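The Board on the Table

Small whiteboards are coming back to the kitchen table, and they ask for more looking after than most owners give them.

The whiteboard most of us know is bolted to a wall in an office and covered with somebody else's meeting. The one that has been turning up in homes is smaller. It gets pulled out at breakfast, passed over the cereal bowls, written on, argued about and put away on its side next to the cookbooks.

In Seltstead, the stationery shop Zamora keeps a shelf of them near the register. The shop started with one size and now carries several, along with markers, felt erasers and a spray cleaner. Sales pick up in December, when families are trying to keep track of visitors and oven times, and again at the end of summer. The shop sold 965 boards last year, most of them small enough to carry under one arm.

The appeal is easy to understand. A phone list belongs to the person holding the phone. A paper list gets lost under the mail. A board on the table can be read by everyone sitting there, and it can be changed with the side of a hand.

It also works as a toy. Younger children draw on it while dinner is cooking. Older ones do their long division on it and wipe out the wrong turns. In one Seltstead household the board is used almost entirely for keeping score at cards, and the running total has been carried over from game to game for so long that it has its own corner, boxed off in green.

The markers are where the trouble starts. A dry-erase marker is a simple thing: a felt tip, a reservoir, and ink made with a solvent that dries fast and a release agent that keeps the color from gripping the surface. Leave the cap off and the solvent goes first. What remains in the tip is thick and scratchy, and it leaves pale lines that are harder to wipe away than fresh ones.
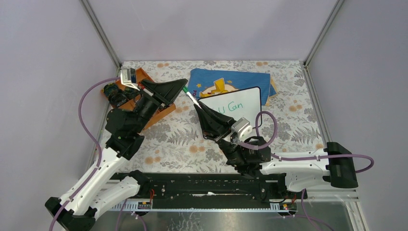
Store them flat, says a reader who wrote in from Bultora, and half your problems go away. She kept hers standing in a mug for years, tips up, and threw out a pack every couple of months. The ink had settled at the wrong end. She now keeps two in a shallow drawer and says the current pair has lasted since the winter.

Her advice matches what we found. Stored tip up, a marker tends to write faint. Stored tip down, it can flood and leave a blob at the start of a word. On its side, the ink stays spread along the reservoir. If a marker has already gone faint, cap it tightly, lay it flat overnight and try again before throwing it out.

The cap itself deserves a little attention. Push until it clicks. Dried ink inside the rim can keep it from closing all the way, and a cotton swab will take that out.

Then there is the board. The cheaper ones have a painted or melamine face, and after a season of daily use they begin to hold a gray shadow of everything written on them. Coated steel and glass hold up better but weigh more, and a glass board on a crowded table makes some parents nervous. For a board that gets carried from room to room, melamine is a fair choice as long as you expect to replace it.

Wipe it clean at the end of the day. Ink that sits for a week bonds more firmly than ink that sits for an hour. For a stubborn mark, trace over it with a fresh marker and wipe while the new ink is wet – the solvent lifts the old line along with the new one. Rubbing alcohol on a soft cloth handles most of what is left. Skip scouring pads and gritty powders. They scratch the face, and the scratches fill with ink.

Tablecloths need some thought too. Dry-erase ink comes off a whiteboard easily and comes out of cotton poorly. A wipeable cover is the safer choice under a board, but test a hidden spot before putting alcohol on it, as some printed covers lose their color.

Zamora's starter set, sold under the Inex name, comes with a board, a cloth and 2 markers for $21. Replacement markers are sold singly, and green, we were told, is usually the first color to run out.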